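September, lab notebook carried over to the blog, evening

Started at 7:40 with the camera check and did not like what I saw. The head view and the wrist view disagreed on the position of the rack by 13 mm at the far end, which is more than the spacing tolerance for a tube. Re-ran the extrinsics with the Trerneck board, and the disagreement dropped to something I can live with. Oğuzhan thinks the mount creeps overnight. I have asked him to mark the screws with paint pen so we stop arguing about it.

The question for this week is the one Perihan raised in the group meeting: does the policy fail on glass because it cannot see the glass, or because it has learned where glass usually is and ignores what it sees? The two produce the same miss on a log sheet. To separate them I need sets in which the liquid gives a strong color cue and the vessel gives almost none, and then the same sets with the rack shifted. The training data is 1768 demonstrations, all teleoperated, all with the rack lengthwise along the table. Of those, 700 have a single tube left standing in the rack. The rest have anything up to a full row.

Baseline first. Same checkpoint as before the break, no fine-tuning, gripper force at the old setting. Pick by the upper half of the tube, tilt, hold, return. 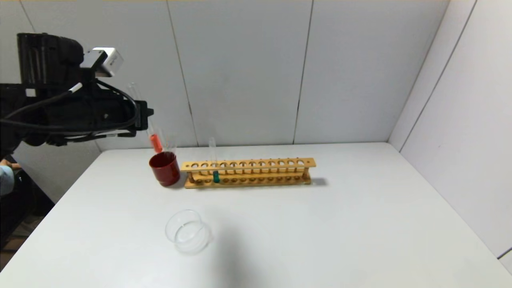
The metric I have settled on is the distance between the predicted grasp point and the tube axis, measured at the last frame before the fingers begin to close. Success rate is too coarse. A grasp can be off by half a finger width and still come up with the tube, and then the sheet says "1" and we learn nothing. Hatem objects that the axis has to be labeled by hand and that two people will not label it the same way. He is right about that. I had Dima and Fadime each label the same 80 frames without talking to each other. Their disagreement was small for upright tubes and ugly for tilted ones, so for now the metric covers upright tubes only, and the tilt phase gets a plain pass or fail.

What the morning block shows: lateral error is low when the rack is in the training position, with orange and with blue-green liquid alike. Good, but also what you would expect from either explanation. When I moved the rack toward the back wall the error grew, and it grew in the direction of the old rack position. That is a prior pulling on the prediction. If the model were only failing to see the tube, I would expect the error to spread in all directions.

Wrote that down before lunch so that I can't claim later to have predicted it.

Over lunch Perihan made the obvious counterargument. Moving the rack back also makes the tube smaller in the head view, so I changed two things at once. She suggested sliding it parallel to the wall instead, which keeps the range closer to constant. I should have done that in the first place. Lost most of an hour resetting and taping new reference marks under the table edge, where the head camera can't pick them up as features.

Second block in the afternoon with the slid rack. I also wanted a distractor with a liquid in it that was not a tube, to see whether the model goes for color alone.
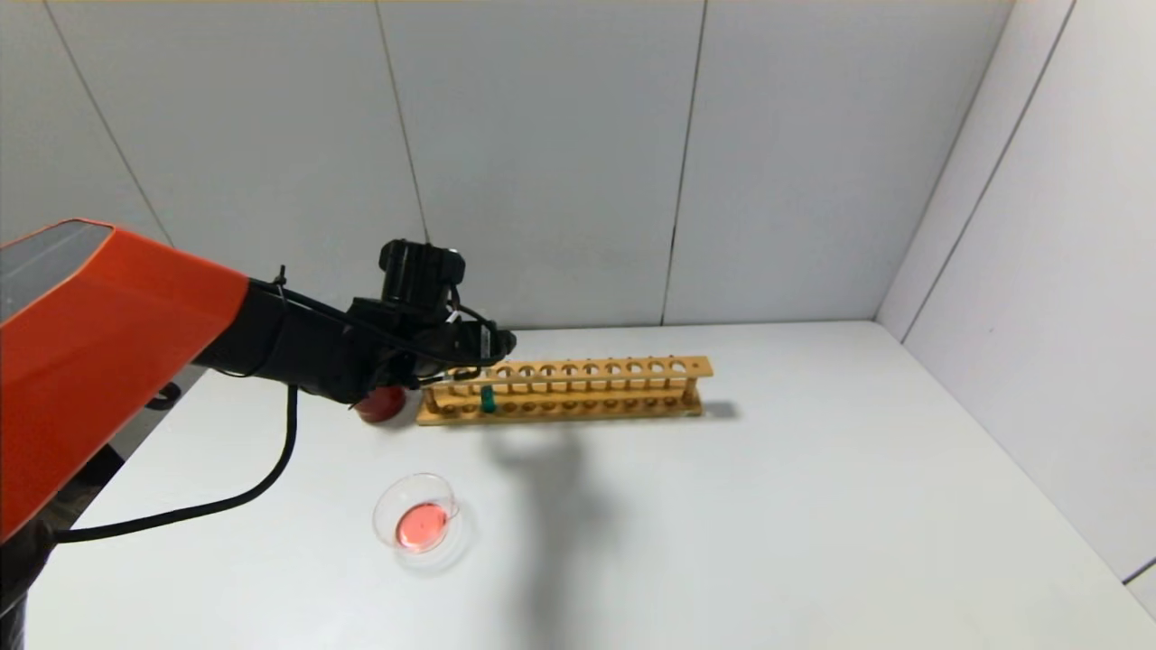

Approach at the left end of the rack, green tube in place, petri dish with pink-red liquid in the foreground.

The distractor did nothing measurable. Attention maps put a little weight on the dish early in the approach and none by the time the gripper was near the rack. I don't trust attention maps much, but the trajectories say the same thing. There is no bend toward the dish in any of them when I overlay the block.

The slide result is more interesting. Error again leans toward the training position, though less than in the morning. So part of what I measured before lunch was scale and part was the prior. I can't give the split yet. The Wurnberg fit wants more rack positions than I have, and the confidence bands are wide enough to drive a cart through.

Masking test after that. I dropped the head view for the last stretch of each approach and let the policy run on the wrist view alone. If the prior lives in the head-view encoder, the lean should shrink. It did shrink for the short approaches. For the long ones the arm had already committed to the wrong line before the mask came on, and the wrist view never recovered it. 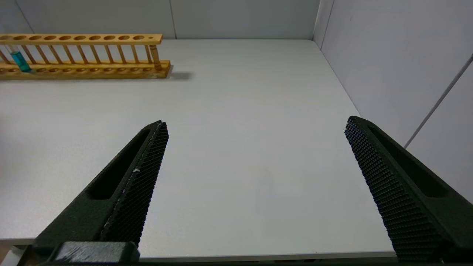

Wrist view, notes

The tube is small and high in the view, well away from the fingers, and most of the pixels are bare table. The encoder downsamples before the first attention layer. At that resolution the glass is gone and the blue is a few cells at best. I want to try a crop along the top strip at full resolution, passed as a second token set. Codton did something similar with its screw-driving policy, and the cost in latency was acceptable.

Also need to check the exposure. The wall and the table come out nearly the same gray, and the rim of a clear tube against either one has very little contrast. Fadime will pull histograms from the Aoki logs and compare them with ours.

To do: four more rack positions, all slid parallel to the wall. Keep the liquid the same through each position. Relabel the tilted frames with the new guide once Dima has finished it. Ask Oğuzhan about the screws.

Stopped at 6:15. Arm parked, logs copied, checksum good on the second try.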